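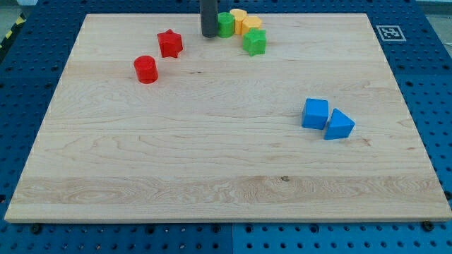
Figure 1. Maple board with the grain running lengthways and a small dark knot.

Maple, Sycamore and the Old Workshops of Tetside
Local history project report, submitted 22/10/2025

When I chose my topic back in June I thought I would be writing about the river, as most people who grow up in Tetside end up doing sooner or later, but my gran had a drawer full of old wage slips from the Halliday works and once I had started reading them I didn't want to stop. Halliday made kitchen goods: rolling pins, butter moulds, bread boards and, for a few good years, school rulers. At its busiest the works had 193 people on the books, and 65 of them were under eighteen, which surprised me a great deal (I am seventeen and can barely be trusted with the toaster).

Pale woods were the favourite for anything that touched food. Sycamore came from the estates up the valley, and maple was bought in when orders were large. The wage slips show that finishers were paid by the piece, with a small bonus after 300 pieces, and that money was taken off for boards sent back. I had hoped to find out what counted as a bad board, but the slips only say "returned", so I have had to leave that question open.

The works closed when the Trernano road was widened, and the yard is now a car park with 90 spaces and a rather nice lime tree by the gate. I walked round it twice with my gran, who remembered the smell of sawdust and the hooter at dinner time. Her memories are written out in full in Appendix B, along with copies of the slips and a map of the yard, which I drew myself, so please be kind about the scale.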